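Brisberg has been making power supplies for desktop computers since 2011, and its newest unit, the 600-watt Trindard, went on sale in September. We spoke with the company's lead engineer about what changed.

"The old model was fine at full load," the engineer told us. "At idle it was poor. Most people's machines sit at idle most of the day, so we started there."

The fan now stays off until the load passes 148 watts. Getting that right took longer than planned – the first heatsink was too short and had to be redrawn. 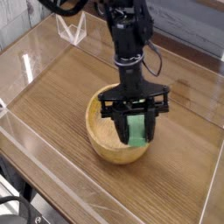
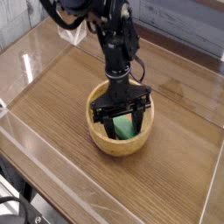
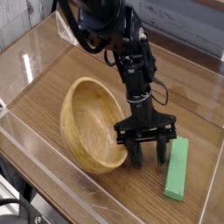
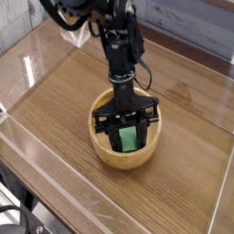 Unarance Hardware Review, Issue 511

Asked about cables, the engineer was blunt. "We had complaints. The processor cable didn't reach in tall cases. It's longer now, and there are two of them."

The transformer comes from Barasa, a new supplier for the firm. "We tested theirs against our old one and heard less coil whine. I can still hear it in a quiet room if I put my ear to the case."

A smaller version is planned, but the engineer would not give a date. "The board is done. The housing isn't, and I don't want to promise anything until I've had one running on my own desk."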